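Look after the gloves first

Most of the money and talk in our trade goes to the arm. When a cell has a bad week, people open the controller, look at the joint logs and ring the arm supplier. I have kept a demonstration cell going at Gornine for 4 years, and I think this is the wrong place to start. The gloves that the operator wears deserve a maintenance plan of their own, written down and paid for.

Our cell is called Brernuro. The operator sits or stands at a bench and handles ordinary household goods over a white board, and the glove readings are used to teach the arm. If a finger sensor drifts, the arm learns the drift. You can then spend a month tuning a machine that is doing what it was shown.

Last September we threw away 625 recordings out of a batch of 773. The arm was in good order. One glove had been put back on after a repair without being zeroed, and the thumb read closed when it was open. The check takes a few minutes at the start of a shift. It was missing from the sheet, so it was left out. 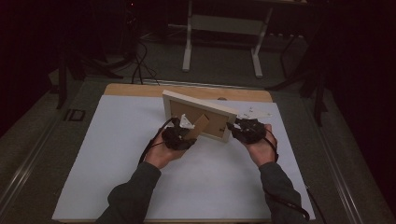

Cables come next. A glove cable bends every time the wrist turns, and it wears at the point where it leaves the cuff. I would replace it on a fixed date and bin the old one, even if it still tests well. Kosmas Konstantinidis, who used to run our stores, argued that this was wasteful, and on the price of the part he was right. He was not counting the afternoons spent hunting a fault that only appears with the palm turned up.

The board matters too. A scuffed or grubby one changes how the cameras pick out edges, and it should be changed before anyone complains. The same goes for bench height, which gets altered by whoever is tallest and is never put back. Mark it with tape.

There is a fair case against me. Small firms cannot keep a spare pair of gloves on the shelf, and the makers don't make repair easy. Cocco, our usual supplier, wants the whole unit back for a broken connector. Funance, who finance our equipment, will cover an arm over several years but treat gloves as consumables, so they come out of the running budget and get cut first. I understand why a manager looks at that and decides to wait.

I would still rather buy a cheaper arm and two good pairs of gloves. An arm that is a little slow can be planned for. A bad glove spoils recordings quietly, and by the time it shows, the operator's hours have been paid for. Put the zero check at the top of the sheet, with a box for initials, and don't let the shift begin until it is signed.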